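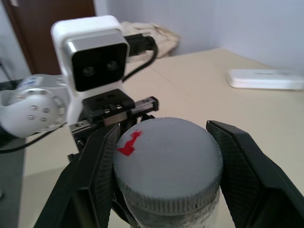 Notebook, Bormont bench, Sunday

Question for this week is the same one we've had on the whiteboard since March: which kitchen and shop chores would we hand to the two-arm station today and walk away from. Started with jars. Opening a jar sounds small, but it needs one hand to hold, one to turn, and both to agree about where the thing is.

Setup unchanged from the last entry. Both arms, parallel fingers with the crosshatched pads, camera on each gripper. Policy is the Plakow build. Steyn build is still on the other disk if anyone wants to compare, but please write down which one you ran.

Did 10 tries on the gray screw-top, all from the same start position. 5 ended with the lid off and the jar still standing. The others were split between the jar turning along with the lid and the two grippers arriving at the same spot and stopping each other. Going by the log, the holding arm closes late. It waits for the other one to settle, the other one waits too, and we lose several seconds before anything moves.
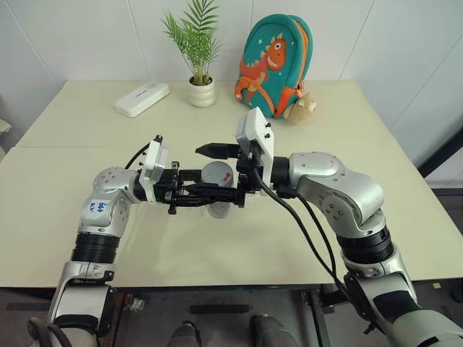 Both grippers at the gray container, fingers overlapping.

Things to fix before the next batch:
Holding arm should close first, every time. Hard-code it for now.
Raise the approach of the turning arm so the fingers come in over the rim.
Don't use the red mark on the container as an alignment reference. It worked fine until we turned the jar to start from the other side, and then the estimate jumped.
Grip force at 50 percent slips on smooth plastic. Try higher, but go slowly with anything thin-walled.

Speed is still poor. A person does this without looking. Our best run was long enough that I went and refilled my coffee, and the Vomudau people will ask about exactly that when they come by. I'd rather show them one slow clean run than a fast one that drags the jar across the table.

Second chore is clearing a table: take what's in the middle, put it where it belongs, leave the rest alone. The last part is the hard one. Anything at the back counts as off limits, plant and backpack included.

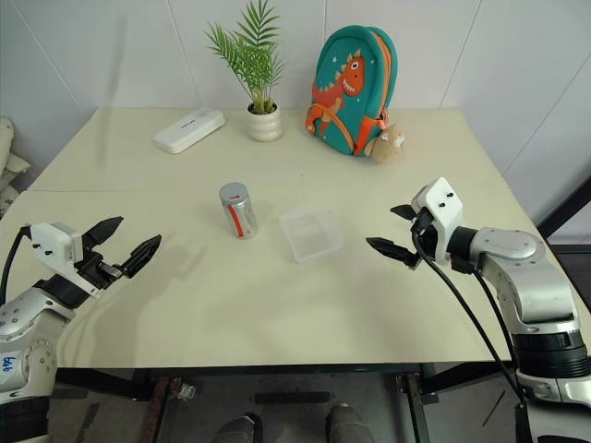
Cans are easier than jars. They have one obvious way to be held and they don't need turning. Clear plastic is another matter. The depth readings go straight through it or come back as noise, and the planner then picks a grasp point that isn't on the object at all. I collected 500 short clips of clear boxes and lids in different light and will add them to the next training run. If that doesn't help, we go back to color images only for that class.

My answer so far, for the whiteboard: moving cans and closed containers, yes, with someone in the building. Opening jars, no. Clear plastic, no. Wiping we haven't tried — the sponge holder doesn't fit these fingers and I haven't had time to print a new one.

Left the arms powered down at 5. Whoever is in next, run the wrist camera calibration before touching anything else and check the cable slack on the right side at full reach.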